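Dudero: kitchen door and counter set

Hello, and thanks for stopping by! Dudero is the practice world that Abbas Mohammadi and I put together for the two-armed robot we are slowly building at the Brureldale shared workshop. We'd much sooner have it bump into a pretend door than the real one (ours sticks as it is).

What you get

There are 429 episodes, all simulated, split 80 for testing and the rest for training. Each one has a view from the head and one from the wrist.
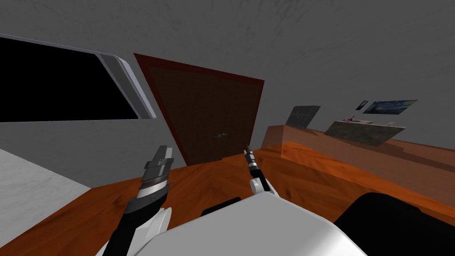 Head view: both grippers in front of the door, counter to the right.

The room is the one we call Denditz. Abbas picked the paintings, and yes, the starry one stays. The door handle is small and gave us no end of trouble when we were setting up the grasp points, so please check your own offsets before you blame the planner.

Wrist frames are often very dim, with an open gripper and plain wood grain filling most of the view. We left the brightness alone, so raise it on your side if your model needs it.

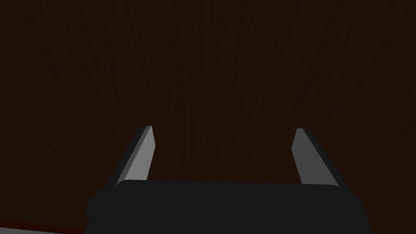

Questions and fixes

Write to Rostam Vahidi at the workshop, or leave a note on the tracker. Last updated 30 Mar 2022.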